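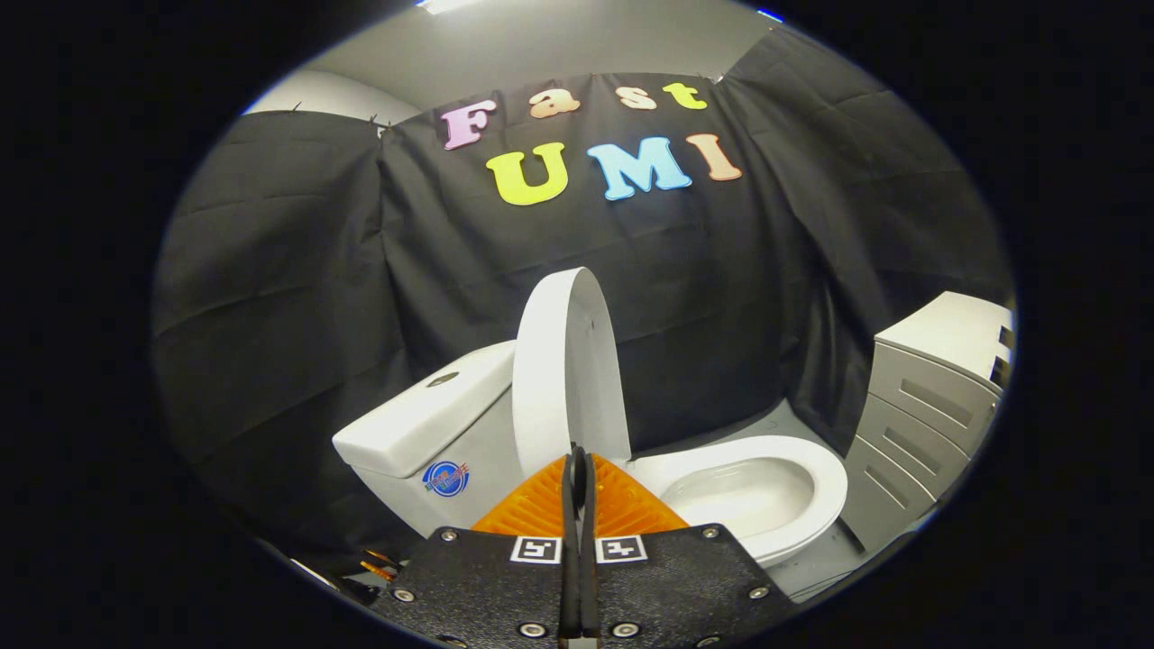

Drerko Match Desk

Tournament software for venues, schools and small leagues

Match Desk runs the whole of an esports event from one laptop. It takes sign-ups, draws the brackets, calls players to their stations and keeps the scores. It was written by Drerko for organisers who run events at weekends and have a day job the rest of the time.

What it does

Sign-ups open on a web page that you can put your own name and colours on. Players register alone or as a team, and captains can swap a member up to the moment check-in closes. Once the draw is made, each team gets a text message with its first match time and station number.

Brackets can be single elimination, double elimination, Swiss or round robin. You can start with groups and move the top 2 from each into a knockout. Results are entered by the referee or by both captains. If the captains disagree, the match is held until an admin looks at it.

The stream view gives a plain scoreboard for your broadcast software. It updates when a result is confirmed.

Licences

Venue: one site, up to 8 stations running at once. Includes the stream view.
League: up to 3 sites with shared player records and season tables.
School: same as Venue, with chat turned off and parental consent forms added to sign-up.

All licences allow up to 2,000 registered players. If you need more, ask for a quote.

What you need

A laptop with Windows 10 or macOS 10.13 or later. Match Desk keeps working if the internet drops, but text messages and the public bracket page will wait until the connection is back. Referees can use any phone with a current browser, as long as it is on the same network.

In use

"We ran the December qualifiers at Bresmont on it. Two teams dropped out on the morning and I redrew the bracket before the first match. The printing could be better. The long team names still run over the line."
Arnel Calimlim, league organiser

Known limits

Free-for-all games with more than two sides can be scored but not seeded. Team names are cut to one line on printed sheets. Both are being worked on by Hiba Nasrallah's team.

Support

Help is by email and is answered on working days. League customers also get a phone number for match days.

Page last updated Thursday, February 20, 2020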